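Visit Report: Open Day at the Usto Automation Hall, Bilolport
April 13, 2024

Our delegation of 11 attended on behalf of Kurek.

1. Sorting station
Drink cans and two large paper cups, one gray and one yellow, were set out for a single arm.

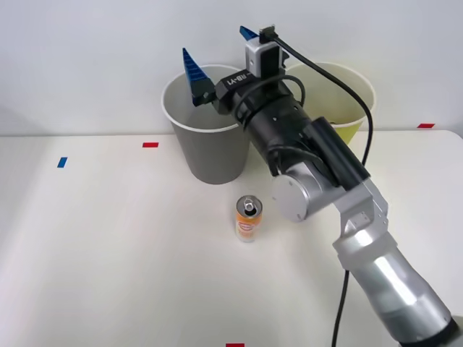 2. Handling of tableware
The hosts then discussed open dishes.

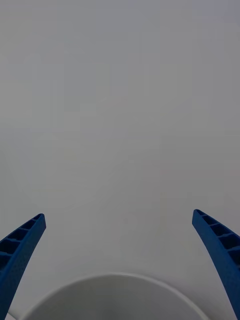 Kurek's interest lies in canteen returns. A plain white bowl on a pale surface offers little contrast, and our staff raised this point.

3. Cans

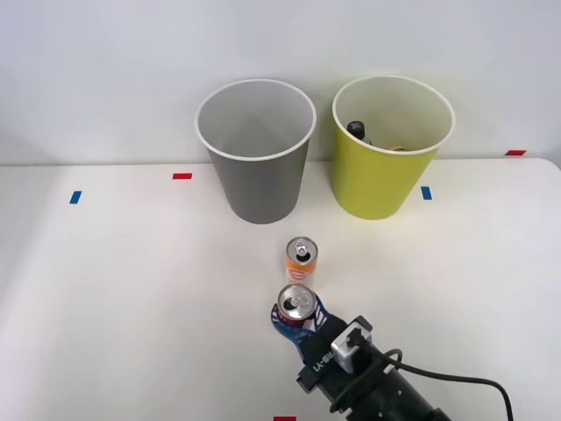
Can held in the blue fingers, Usto hall

Opened cans are common in our returns.
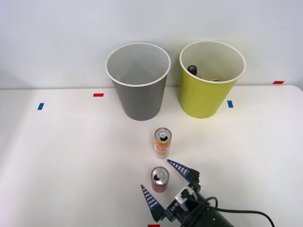
4. Next steps
A second visit is proposed for December.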